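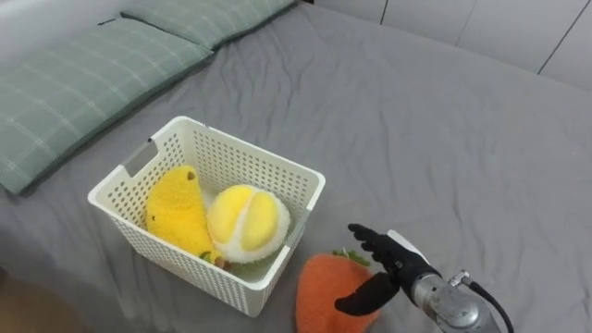 Figure 3. Plush pick-up on the bed, seen from the head camera. The robotic hand hovers over the orange toy next to the basket.

4.2 Soft objects on a soft surface

We were most curious about the bed task, and it gave us the richest data in the whole study! A tabletop lets a policy get away with a lot: the surface is flat, it stays put, and a fingertip that goes a little too low simply stops. A mattress gives way under the load. The sheet bunches up, the toy sinks or rolls toward the dent, and the height the planner trusted a moment earlier is no longer right. Add a toy that squashes when touched, and both sides of the contact are moving.

The Kamata policy deals with this by predicting a contact band for each finger in place of a single grasp point. The thumb is placed first, and the other fingers close until the joint currents level off. We trained it on 3,229 demonstrations recorded at our Mivholm and Faltthorpe sites. After removing episodes with dropped camera frames or missing joint readings, 2,920 remained, and all results below use that set. Head-camera images are the only visual input. We had planned to add a wrist view, and we were delighted to find that the baseline worked well enough without it.

Shape matters more than we expected. Round toys such as the one in Figure 3 leave little room for the fingers between fuzz and sheet, so the policy learns to come in from above with the fingers spread. Long toys invite a different grip. In Figure 4 a finger lies across the middle of the plush banana and presses into the fabric, a wrap that we never labeled or asked for by name. It showed up across seeds, and we think it deserves a study of its own.

Each trained policy was run for 99 trials, with the sheet smoothed by hand every 10 trials. Between resets the wrinkles were left to build up, which makes the later trials in each block a good test of how much the policy leans on a tidy background. We compare against the Flevley point-grasp planner under the same schedule.

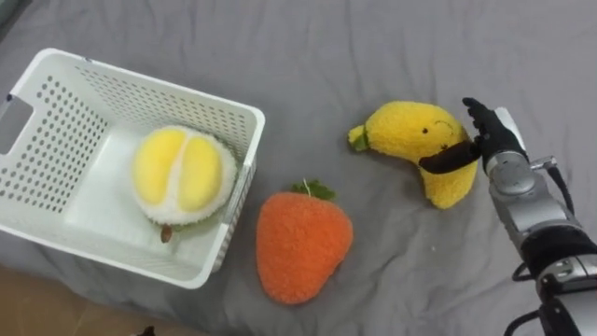
4.3 Comparison with point grasping

Both methods start from the same arm pose and receive the same head-camera view. The Flevley planner picks one target on the object surface and closes all fingers together at a fixed speed. We kept its default settings apart from the approach height, which we raised to clear the rim of the basket.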